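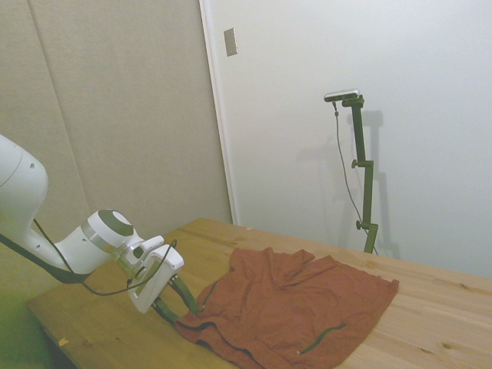 4 min read

Ask Ridwan Entili what makes a good rule and he'll tell you it should fit on one side of a card and survive being read aloud by somebody in a hurry. He has spent most of the past two years at Onard writing rules like that for people who work next to robot arms, and he is more excited about it than you might expect anyone to be about a binder.

"It's the best part of the job!" he says. "Everyone wants to talk about the arm. I want to talk about what you do with your hands while the arm is holding a shirt."

Clothing is his favorite subject. A metal block stays where you leave it, but a T-shirt lands differently every time, and that has a big effect on how you write a procedure. The Onard guide, which everyone calls the Honidmont rules after the building where the first version was put together, has a whole chapter on soft goods. It began as a page and a half.

"People reach in," Entili says. "You see a sleeve folded under, and your hand just goes. You've been doing laundry your whole life - of course it goes. So the first rule in that chapter is about the reach. Stop the arm, say out loud that it's stopped, wait for the other person to say it back, and then touch the cloth."

Saying it back was borrowed from a climbing gym in Lallville, where he used to teach on evenings. He was worried that engineers would find it silly. They took to it within a week, he says, and now new people pick it up without being told.

The second rule he brings up is about an arm that isn't doing anything. In his view an open gripper hanging over a table is the moment when people relax too early, and the guide treats a paused arm as a moving one until the operator has called it. The same goes for any other arm within reach of the work area, whether or not it has a part in the task.

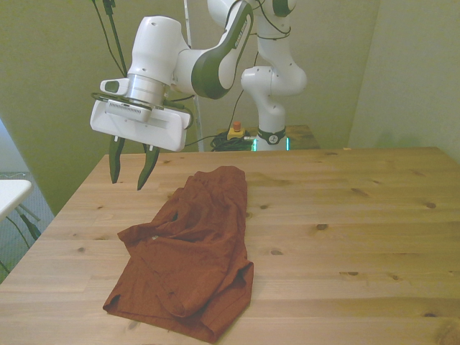
Good Practice

Stop buttons get a section to themselves, and Entili could talk about them all afternoon. The guide says the button has to be somewhere you can see from where you stand, with nothing piled on it, and that you press it once before each session to prove that it works. "Press it! Don't look at it and nod," he says, laughing. "I've watched very smart people look at it and nod."

Cables come next. He admits the cable pages are the ones that get skipped, so he moved them closer to the front in the latest edition. Anything that runs along an arm needs enough slack for the full range of motion, and anything coiled nearby has to stay clear of the button and of people's feet.

Then there's the log. Every stop is written down, including the dull ones, and when we spoke the shared log had reached 3257 entries. Entili reads through new ones at seven in the morning with his coffee. Most say something like "cloth slipped, restarted." He loves those. Eighty of them, he says, led him to rewrite the instructions for laying out a garment: drop it from the same height, leave it how it falls, and don't tidy it to help the robot.

"That last bit was a fight," he says. "People want it to do well, so they smooth things out a little. I get it, I do it too. But then your notes describe a neater table than the one you'll have tomorrow."

The fight was mostly with Weerasinghe, the partner firm that tests the guide on its own benches and sends back comments in green ink. Their staff wanted a set of approved starting folds. Entili wanted none. The current text allows them for training new operators and rules them out for everything else, and both sides seem pleased with that.

He would like the next edition to be shorter. There is a page on sleeves and loose jewelry he thinks could lose half its words, and a table of speeds that could move to the back. He is also collecting questions from people in their first month, before they get used to things and stop asking.

"Somebody asked me in January if you're allowed to talk to the operator while the arm is moving," he says. "Great question! We had nothing on it. It's on page 2 now."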